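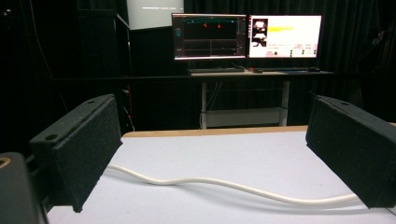 Chapter 5
Work Surfaces and Cable Management

A work table is judged first by its surface. Before any task is assigned to it, the person in charge of the room must know what the top is made of, how its edges are finished, and what is permitted to lie across it. This chapter treats those three matters in order.

Pale tops are common in teaching rooms and small workshops. They show dirt and small parts clearly, and a white cord laid on a white top is easily overlooked. A cord that crosses the open part of a table should be moved to the back edge and fastened there before work begins. Where it must cross - for example, when the only outlet is on the far side - it should lie flat, without loops, and be covered.

The edge strip deserves equal care. Wood edging wears faster than the top it protects and should be checked each August, when rooms are normally out of use.

Curtains and cabinets behind the table also affect the work. Dark cloth cuts down glare but makes tall furniture hard to see in a dim room. A clear passage of 780 millimeters should be kept between the table and anything standing behind it.

After studying this chapter, the student should be able to:

inspect a table top and its edging
plan the path of a cord from outlet to work area
measure and record the clear space behind a table

Terms to learn: edging, cord cover, clear passage, work area

5.1 The Table Top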